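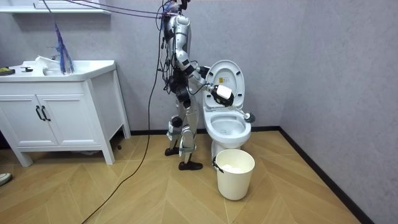 Bathroom rig, brush in the right-hand corner job. Tether and power overhead.

Bundley workshop forum > Builds > Humanoids > Brush task: wrist current and cable routing

skedis_bench
Posted 19 August 2019
Progress on the bathroom build. The biped is walking to the toilet and taking up its stance under its own controller, with the overhead line as a catch and supply. Arms are running the Garba joint firmware, one release behind. The brush task is a fixed stance, a scripted approach and then a force-limited stir.

The problem is wrist current. With the brush against the ceramic, the wrist pitch motor sits near its limit and the driver folds back after 26 seconds. Control loop is 220 Hz. I have tried dropping it and the foldback comes at the same point, so I don't believe it is the loop. Logs are in the shared folder under Clurach.

Ideas welcome. Please read the logs before suggesting a bigger motor.

offcut
Read the logs. Your current climbs before contact. It starts going up when the forearm passes horizontal, and contact only adds a bit on top. I'd look at gravity compensation before touching the force limit. Have you got the wrist housing and the hand in the mass model, or only the bare forearm?

skedis_bench
Bare forearm plus a point mass for the hand. The housing was left out. Fair point, I'll weigh it tonight.

tin_lid
Disagree with offcut, or at least I think it's a minor term. Cable drag is the bigger one. You have a lot of loom on that torso and some of it goes past the shoulder. A stiff cable will act like a spring with an offset you can't model. Unclip the loom, run the approach in free air and compare.

offcut
A spring would show hysteresis between the out and back strokes. There's very little in the logs. Plot it.

tin_lid
There is some. I plotted it. You're looking at filtered data.

offcut
The filter is the same in both directions, so it doesn't matter for this.

skedis_bench
Both can be tested. Free-air run with the loom unclipped, then again with the mass model fixed. One change at a time.
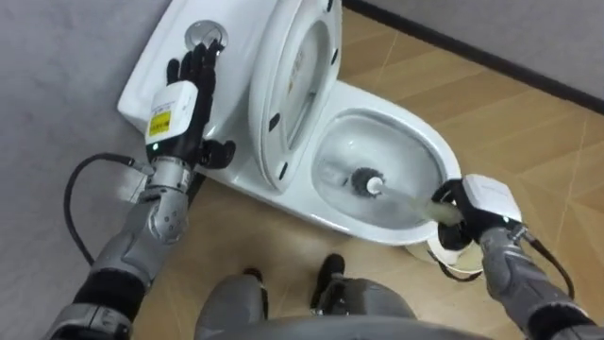

Bracing is the other half of the question. A standing robot pushing on a brush has to react the load somewhere, and I would sooner it went through an arm than through the ankles. The left hand is on the cistern lid with the fingertips on and around the flush button, and that contact point needs to move. Any real load through it goes into the button. The right hand is better placed, with the shaft running diagonally down into the bowl and clear of the raised seat. I'm going to shift the left target toward the wall and add a stop in software.

greywater
Would you consider no brace at all? Your stance is already slightly apart. We ran a shorter biped for 1,000 cycles on a similar job with ankles only and the wear was acceptable. A second contact gives you a closed chain, and closed chains fight each other when calibration drifts.

skedis_bench
Considered it. Ankle torque is the weak spot on this frame. The gearboxes are rated for 3,000 hours at a load I already exceed when it leans. I'll take the closed chain and run the left arm compliant.

greywater
Compliant in all axes or only normal to the lid?

skedis_bench
Normal only, for now.

greywater
Then you'll get lateral loads at the fingertips. I'd soften the lot and stiffen one axis at a time.

tin_lid
Agree with greywater on that one. Also, label both ends of the wrist cables before you unclip anything. The Garba connectors aren't keyed.

skedis_bench
Mass model updated, housing included. Foldback has moved out but it hasn't gone. Loom test is next, once I've found more clips.

offcut
Post the unfiltered log this time.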